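Stumden Two-Arm Bench – club and classroom kit

The Stumden bench is built for school robotics clubs and first-year project groups. Two arms, one table, one wrist camera and one head camera. Students program sorting and tidying jobs with household items, then record their runs for marking.

Arms: matched pair, two-finger grippers
Practice log: holds 1,000 runs
Class workbook: 11 lessons, by Mitiku Kumsa
Part no.: Wirden 769
Spare finger sets: sold separately – see Grisport grippers

Clubs entering the Vermeulen tidy-up challenge can use the bench as is. Tape and boxes are not supplied. Loan units go out in March. 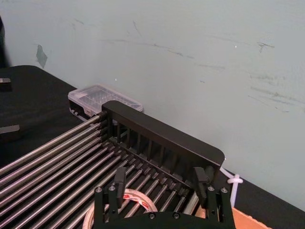
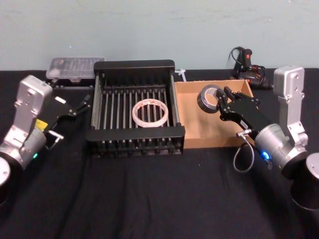 Tape roll task with dish rack, wrist view first, then the full bench with both arms.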